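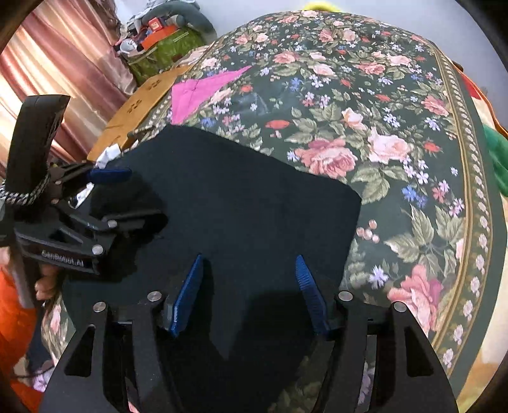

Navy cloth on the round table, rose tablecloth underneath.

Oct 3, 2021

Print this entry | E-mail this entry

Up before it was light and couldn't get back to sleep, so I made coffee and started on the cloths. They have been sitting in a heap since we moved the shelves in September and I was tired of stepping over them.

I did the folding on the round table again. The bed is too soft for it and the floor hurts my knees. I left the green tablecloth with the roses on, since taking it off means moving everything and finding somewhere to put it. It slides a little when you pull something heavy across it. The cream band along the edge is useful, though. I can line a hem up with it for a few inches before it curves away.

The navy one took the longest. It is bigger than I remembered and does not want to lie flat. I spread it out, smoothed from the middle, and then one side had crept over. Did it again. There is a fold toward the upper left that comes back each time. I think it was put away damp at the old place in Brastholm and has kept the crease. It may need a proper ironing, but the iron is in one of the boxes and I don't know which one.

The pink cloth was easier. I left it flat at the far side of the table while I worked on the navy. I still can't decide if they go in the same drawer. The pink gets used every week and the navy comes out maybe twice a year.

Folded in half, then half again, then in three the other way. That makes a piece that fits the drawer with a little room at the front. My aunt did hers in four, but she had deeper drawers.

Stopped at ten for toast. Rain on and off. The striped curtain needs washing and I wrote it on the list under the light bulbs.

The green storage bag is the next problem. There are orange boxes in that pile, and something gray that I thought had gone to the thrift store. I told myself I would do it after lunch and then I didn't. I moved two things from one side of it to the other and sat down with the crossword.

Paid the water bill, 319. It was higher than last time. I suspect the upstairs toilet. Also went through the envelope from the Wakov trip and threw out the receipts, all but the one for the boots. There was a bus ticket from Salinas in with them, which I must have used as a bookmark. Kept that.

Walked to the store in the afternoon for bread, onions and drawer liner. The liner comes in a roll 18 inches wide and the drawer is a bit wider than that, so there will be a strip at the back with nothing on it. It won't show. The roll cost nearly 13 dollars, more than I wanted to pay for paper with dots on it.

Soup for supper. Called my sister after and she asked whether I still had Mother's napkins. I said I thought so. They must be in the green bag, so I will have to go through it now. Tomorrow, if my back is all right.

Heat came on tonight for the first time this fall. Smelled of dust for an hour. Bed at 9:30.

Last updated: same evening, to add the water bill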